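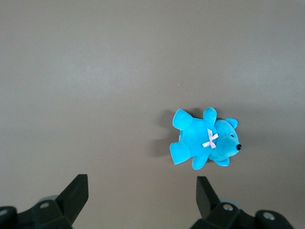
October 9, 2022

So I finally rewrote the grasp planner over the long weekend, and I have thoughts!

The old version fit a box around whatever blob the segmentation gave it and closed across the short side. Great for blocks. For anything with arms and legs it's a mess, because the box gets stretched by a foot or an ear and the center lands somewhere silly. Benedikt had been telling me this since spring and I kept saying I'd get to it (sorry, Benedikt).

The new one shrinks the mask first, so the skinny bits drop away, and then looks for the fattest part left over. That's the torso, if the toy has one. Then it picks a wrist angle across it. Maybe 40 lines of Python, and half of them are me converting between camera and gripper coordinates – I got the sign wrong on one axis and spent a whole evening blaming the calibration.

Shadows are the other headache. Soft gray ones right next to a toy used to get glued onto the mask, so I moved the threshold over to hue and saturation. A bright blue bear on a dull surface is about as easy as it gets there. Brown plush, I have no idea yet.

I replayed 3,703 saved wrist images through both planners and kept the 300 where they disagreed most. Lụa has been going through those with me, and we're more than 100 in. She wants a confidence score next to each grasp, and she's right, I just don't know what to base it on. Mask area? Distance to the edge? If you've done this, leave a comment.

Next up is the approach path, which still comes in way too fast at the end.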